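Cold brew at home – how long do you all let it steep?

Forum: Kitchen Table > Coffee and Tea
2,607 views

hollowoak
Original poster

OK so I finally tried making cold brew in my own fridge instead of paying for it, and I'm a little obsessed! I've made nine batches since August and every one has been better than the stuff I was buying, even the batch I forgot until the next evening.

My question is about time. The recipe I started with says 12 hours on the counter. My sister swears by 24 in the fridge. I've tried both and I think I like the long fridge one better (rounder, a bit like cocoa) but then I made it again with a different bag of beans and it came out kind of woody. Was that the beans or the clock?

For reference I'm using one cup of coarse grounds to four cups of water, medium roast from Keskinen, ground at the store on the French press setting. I strain through a regular kitchen sieve and then a paper filter, and the paper part takes forever.

pennywhistle62

Welcome to the club! You're never going back.

I'd blame the beans first. Cold water pulls flavor out so slowly that a few extra hours in the fridge hardly matter to me. I do 18 hours because that's what fits: I set it up after dinner and strain it when I get home from lunch shift the next day. On the counter is different, things move a lot faster at room temperature and I wouldn't go past 14.

Also, try the store grind one notch coarser. Dust is what clogs your paper.

Raili Savolainen

I have to disagree with penny on the fridge. I can taste the difference between 16 and 24 hours every single time, and past 20 I get exactly that woody thing hollowoak is talking about. It's like chewing on a popsicle stick. With a dark roast it shows up even sooner.

What I do is taste it at 12, then again every couple of hours until it's where I want it. You learn a new bag that way in one go, and after that you can just set a timer.

hollowoak

Oh, tasting as I go never even crossed my mind. I was treating it like bread dough, lid on and no peeking.

Does it matter what you steep it in? I've been using a big mixing bowl with a plate on top and it takes up half the shelf. I was thinking of switching to something with a screw cap that can stand in the door, so I could give it a shake too. 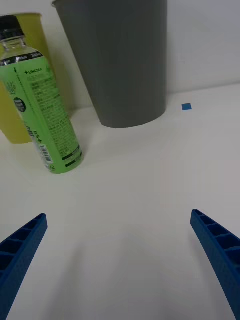 pennywhistle62: Anything with a lid works, but go for a wide mouth if you can. Wet grounds swell up and they do not want to come back out of a narrow neck. I learned that over the sink with a chopstick.

I keep the narrow bottles for the finished coffee. Steep wide, store narrow! And leave a couple of inches at the top so you can shake it.

marblecake

I'm going to be the annoying one and say don't shake it at all. Stir once at the start so everything gets wet, then leave it be. Every time I've shaken mine it's come out cloudy and the paper filter takes twice as long. A cloudy batch gets muddy by the second day, too.

If the filter is driving you nuts, put the grounds in a cloth bag to begin with. I have a cotton one from Kadico that I rinse and hang on the faucet. Lift it out, let it drip, done.

pennywhistle62

Cloth bags hold on to old coffee, though! I had one and after a month everything tasted like the month before. I went back to paper and never looked back. And I shake mine twice and it's clear as tea, so I think your grind is too fine, marble.

marblecake

It's the same grind you use, you told me which setting in the last thread, ha. Boil the bag for ten minutes every now and then and it's fine. Don't use detergent on it.

Raili Savolainen

I'm with marblecake on the stirring and with penny on the cloth. Sorry to both of you.

One thing that helped me was straining in two rounds. Sieve first, then let the jar sit in the fridge for an hour so the fine stuff sinks, then pour slowly through paper and stop before you reach the sludge. You lose maybe a quarter cup. It goes through in a few minutes.

tomatoseason

Can I ask a beginner question in here? Are you all drinking it straight? I made some last night at hollowoak's one to four and it about took the top of my head off.

hollowoak

Oh no, cut it! I do half coffee and half water over ice, or half milk if it's the afternoon. I should have said that in the first post, sorry! Some mornings I freeze a tray of it and use those for the ice, so the glass doesn't go thin on me – that's my favorite discovery so far.

tomatoseason

That makes a lot more sense. I had two glasses of it at 4 p.m. and cleaned the whole garage.

marblecake

Coffee ice cubes are so good. Try them in plain cold milk with a little maple syrup and let them melt.

hollowoak

Update for anybody following along. Same beans as the woody batch, one notch coarser, stirred once, tasted every two hours starting at 12. I stopped at 17 and it's lovely! No wood at all. So Raili wins this one, at least in my fridge. I did the two-round straining too and the paper step was done before my toast was.

Next I want to try a light roast. Has anyone done one cold that didn't come out sour?

pennywhistle62

Light roast is the one place I'd go the full 24. Raili, come argue with me.

Raili Savolainen

For a light roast I'd say 22, and start it with a splash of hot water over the grounds. Let me dig out my notes tonight, I had a good one from Vedthorpe last spring and I wrote the hours on the bag.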